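Section 9. Registering Riders and Teams for a Sanctioned Event

This section applies to club administrators who use the Puvari registration system to enter riders in road and track events. Complete the club set-up in the previous section before you begin. Screens may differ slightly for clubs that transferred their records from Clido in March.

9.1 Before you start

Make sure you have the following:
- the club administrator login
- the license number of every rider to be entered
- a signed release for each rider under 18
- the event code shown on the organizer's announcement

Note: A license that expires before the last day of a stage race is treated as expired for the whole event. Renew it first. 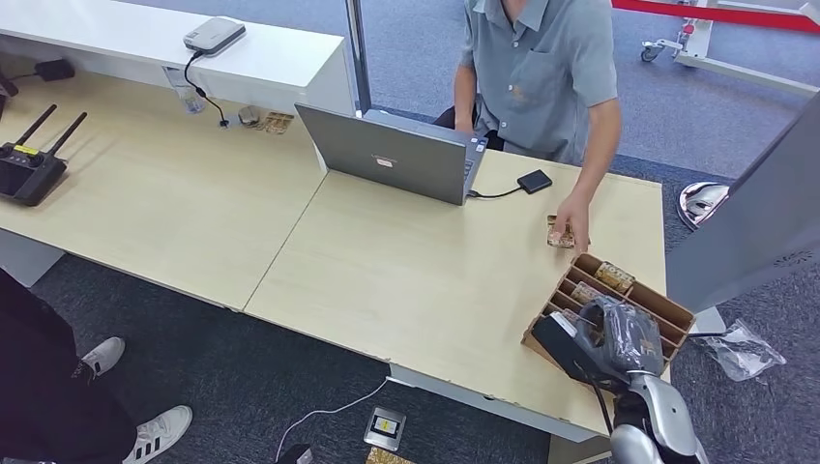

Can a rider be entered while a license renewal is still being processed?
The rider may be added to the roster, but the entry stays marked Pending and does not hold a place in the field until the renewal is complete.

9.2 Entering riders

1. Sign in and select Events, then Enter a Team.
2. Type the event code and select Find. Check that the event name and category are correct.
3. Select Add Rider and type the license number. The name, category and date of birth fill in automatically.
4. If any of these details are wrong, stop and correct the license record. Do not type over them on the entry form.
5. Repeat step 3 for each rider, up to the limit set by the organizer.
6. Select Review. Riders with a problem are listed first, with a short message beside each name.
7. Select Submit. A confirmation is sent to the club's address on file.

Caution: Leaving the Review page before selecting Submit discards the roster. The system does not save partial entries.
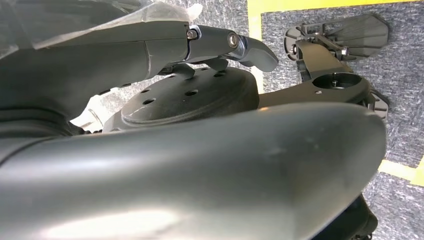 9.3 Changes and withdrawals

Substitutions are accepted until entries close. After that time, changes must be made in person at the race office – the online form will be locked.

1. Open the confirmed entry and select Change Roster.
2. Select the rider to be replaced, then Substitute.
3. Type the new license number and select Save.

To withdraw a rider without a substitute, select Withdraw in step 2. Entry fees are returned only when the withdrawal is made at least 30 days before the first day of the event.

Note: For the Barbosa Track Series, each session has a separate code. A withdrawal from one session does not remove the rider from the others.

9.4 Start numbers and timing chips

Numbers are assigned after entries close and appear in the club account. Events with more than 400 starters use the Mukis timing chip, which is issued at the race office along with the number. Check that the chip code matches the one printed on the rider's start card. Chips must be handed back on the day of the event, including by riders who do not finish.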